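The Pieces Go Back

Reading time: 3 minutes

By the time Tainá Falcão came to Skumberg the argument was in its second year, and like most old arguments it had become rather comfortable. Toàn Huỳnh believed that a robot ought to learn to put things together by being shown how to put things together. Cúc Hồ believed that it should spend its days taking things apart, because anybody can take a thing apart, even a toddler, even her uncle with the good radio, and afterwards you could turn the whole record round and read it backwards. They had this out most mornings over the kettle, quite kindly, while Tainá looked for a mug without a chip in it.

She had been hired to settle it, though nobody had put it to her in those words. Her contract said "evaluation". It meant that she sat on a tall stool beside the grey bin from April onwards and wrote down, for each try, which piece the arm had chosen, how it had taken hold, and where the piece had ended up. Toàn's way had 331 tries and Cúc's way had the same, and they were shuffled by Kha Từ, who kept the key in his desk and would not be bribed, though Cúc offered him a very decent pineapple. Tainá never knew whose robot she was watching. It was the same arm either way, of course, and it wore the same patient look, if an arm can be said to have one, and she had stopped being embarrassed about thinking so.

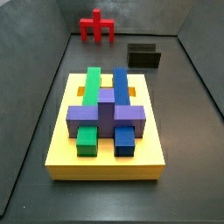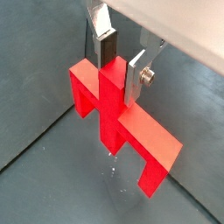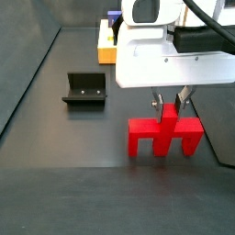

Cúc's trouble was that the world does not always run backwards as nicely as a recording does. Pulling a block free, you can be as clumsy as you please, and the block comes out all the same; putting it back, you have to arrive straight. Toàn had said so from the beginning, and he said it again on the afternoon when she came down to watch, leaning on the doorframe with his tea. The red piece was Cúc's favourite, with its three legs and the short stem standing up in the middle, and she was pleased every time to see the two fingers close on that stem and leave the legs hanging free underneath. "You see, it holds it by the neck, like a kitten," she told Tainá, who wrote down "central stem", and then, after a moment, in the margin, "kitten".

"It would hold it there if I'd taught it," said Toàn.

"Perhaps you did," said Cúc. "None of us knows, do we? That's the beauty of Kha's desk."

When the last try was written up, Kha brought the key down in an envelope, which he had gone to the trouble of sealing, and they all sat round the long table with the biscuits while Tainá read out the sums. Cúc's way had come out ahead by 22. Toàn asked to see the sheet, and went down it with his finger, line after line, for so long that the tea went cold and Kha quietly ate the remaining shortbread. Most of the difference lay in the beginnings, in how the pieces were picked up. At the endings, where a block had to go down straight, his own robot had done better, and by a fair margin.

"So it learned to hold things by letting go of them," he said at last, "and it still can't park."

"It parks a little," said Cúc.

They wrote it up together, in the end, with her half for the picking up and his for the putting down, and they quarrelled for a week over whose name should come first. Tainá was given the job of drawing the table. She copied her notes out fair from the tall stool, one page after another, and when she came to the kitten she left it in, to see which of them would find it. Cúc did, on the second reading, and moved it to the footnotes.

Contact | © Trotar Stories | Back to top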